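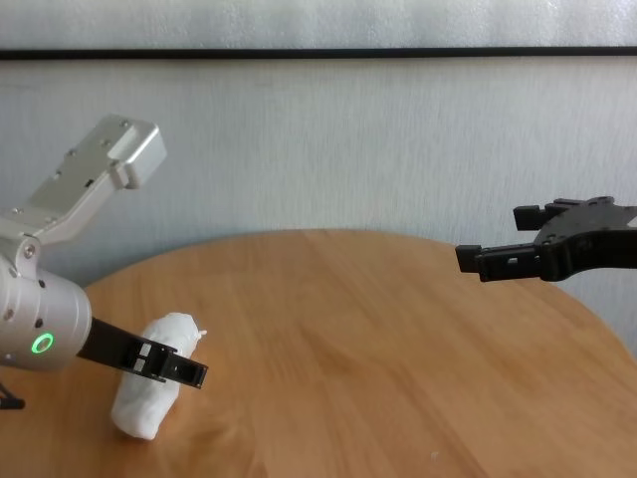

4.2 Bildauslieferung in Baukastensystemen

Die Auslieferung von Rasterbildern wird in den untersuchten Baukastensystemen serverseitig gesteuert und ist für den Seitenbetreiber nur eingeschränkt konfigurierbar. Perkar und Plelow erzeugen beim Hochladen feste Größenstufen, Bastos skaliert bei der ersten Anfrage und legt das Ergebnis im Zwischenspeicher ab. Maßgeblich für die resultierende Dateigröße ist neben der Pixelzahl der Anteil feiner Strukturen. Eine sichtbare Holzmaserung wie auf der runden Tischplatte in Abbildung 3 belegt bei gleicher Qualitätsstufe mehr Daten als eine einfarbige Fläche und verliert bei starker Kompression zuerst an Zeichnung. Keines der drei Systeme berücksichtigt diesen Unterschied; die Qualitätsstufe wird je Konto global gesetzt.

Der Korpus umfasst 234 Seiten, die mit dem von Procházka und Zamora beschriebenen Messwerkzeug Hasotitz abgerufen wurden. Jede Seite wurde sechsmal mit leerem Zwischenspeicher geladen, ausgewertet wird der Median. Seiten mit Weiterleitung auf eine fremde Domain wurden vorab ausgeschlossen.

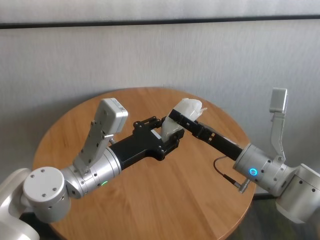
4.3 Layoutverschiebung durch nachgeladene Elemente

Fehlen im Markup Angaben zu Breite und Höhe, kann der Browser vor dem Eintreffen der Bilddaten keine Fläche reservieren. Plelow schreibt beide Attribute grundsätzlich aus. Bei Perkar entfallen sie, sobald ein Bild innerhalb eines Rasterblocks platziert wird, bei Bastos nur in Vorlagen der älteren Generation. Auf 40 Seiten des Korpus wurde der Textkörper deshalb nach dem ersten Zeichnen mindestens einmal verschoben.

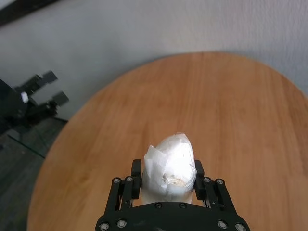 Eine zweite Ursache sind eingebettete Widgets von Drittanbietern, deren Höhe erst nach Ausführung des Skripts feststeht. Wird der umgebende Container mit einer Mindesthöhe versehen, entfällt die Verschiebung, solange das Widget diese Höhe nicht überschreitet. Auf sieben Seiten war dies der Fall, überwiegend bei Suchmasken mit variabler Trefferzahl. Die Messreihe wurde nach dem Vorlagenwechsel bei Bastos im August wiederholt. Die Werte der älteren Vorlagen sind in Tabelle 5 getrennt ausgewiesen und gehen nicht in den Gesamtmedian ein.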